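Chapter 3
Setting and Clearing the Table

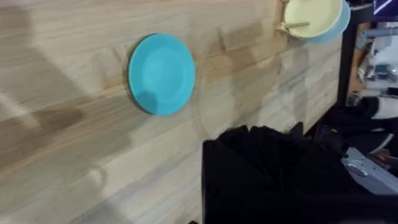 Table work is usually the first job given to a new helper in a dining room, and it is taught early in this course for the same reason. A table has to be ready before the food is, and it has to be cleared before the next group can sit down. In the lunch room at Zorside, where many of the examples in this book come from, there are 44 seats and two sittings, so each place is set and cleared twice between eleven and two. The plates are small and shallow, with a slightly raised rim, in light blue and pale yellow. A single blue plate set down on the wood with open table all around it is easy to reach from any side. Two plates that overlap, a yellow one and a blue one, have to be steadied before either is picked up, and anything small resting on a rim, such as a wooden peg, should be taken off first. Helpers who skip this step spend a lot of time picking things up off the floor.

In Chapter 2 you learned how to wash and dry a wooden tabletop. This chapter assumes that has been done. Plates should never go down on a damp board. Water trapped under a plate leaves a ring, and on pale, unfinished wood a ring can take several rounds of light sanding to remove.

What this chapter covers

Section 3.1 deals with carrying. You will practice holding plates by the rim and the underside, with the thumb kept off the eating surface, and you will find out how many you can carry before the stack starts to shift. For most beginners the number is smaller than they expect.

Section 3.2 deals with placing. It gives the standard spacing for a shared table and explains how to set from one end to the other without walking back over your own work.

Section 3.3 deals with clearing and stacking. Plates of the same size and shape go together. Color does not matter for stacking, but it may matter for storage, and you should follow the custom of the kitchen you are in.

Section 3.4 deals with plastic tableware. Plastic plates are light and do not chip easily, but they slide, they scratch, and some kinds warp in a hot dishwasher. Check the underside for a marking before washing a new set.

Words to know

Well: the flat inner part of a plate, where the food goes.
Rim: the raised edge around the well.
Cover: everything set out for one person.
Sitting: one group of diners served at the same time.

Before you begin

Annelies Frei ran the kitchen at Zorside for many years and kept a notebook of breakages and losses. One November she wrote down 116 plates at the start of the month and 113 at the end. The missing three were found behind a shelf, put away by someone who had stacked them in a hurry. Her rule after that was to finish one stack and put it in its place before starting another. You will be asked to follow the same rule in the exercises.

For Exercise 3A you will need a clean, dry table, six small plates in any color, and a dry cloth. Work with a partner. One person sets while the other watches the hands, and then you trade places.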